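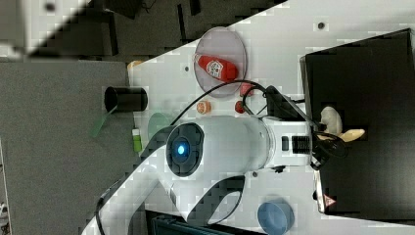
Arm on the tabletop cell, gripper inside the black box.

Speed limit for a small arm when the gripper is inside a bin?

Asked in Safety and Standards, Tuesday, March 4, 2025

We run a white arm on a tabletop sorting cell at our Gonalura site. Tableware and small items go from the table into a box. There is no fence. Our internal rule sheet caps the tool at 100 mm/s once the fingers pass the rim of the box, and 197 mm/s elsewhere. The Kellier site uses one limit throughout. Is there a standard that requires a lower figure inside a container, or is this left to the risk assessment? Second point: does a loose cable looped over the arm count as a finding?

Aarti Katiyar

3 answers

Answer 1 (accepted)
No standard I know of gives a number for bins. ISO/TS 15066 deals with contact between person and robot, and the case you need to look at is clamping: a hand between the gripper and the box wall has nowhere to go. Treat the rim as a zone boundary, assess clamping inside it separately, and measure force and pressure with the heaviest item in the fingers. Record the zone, the limit and the software version. If the box moves, the zone is wrong, so fix the box or check its position before each run.
The cable depends on whether it can snag. Jog every joint to its programmed limits and look for tension or a loop a hand could go through. Clip it at each link and leave slack at the wrist.

Answer 2
We did 2,428 picks at Phetsri with one limit and had no trouble. Just use 100 everywhere.

Comment on answer 2: A pick count says nothing about clamping. Same limit at Brerkia, and it still failed the force test at the box wall in January.

Answer 3
Check the stop distance as well. Ours was 33 mm with load, longer than the gap we had allowed. Also the indicator light colours differ by maker, put the meanings on the rule sheet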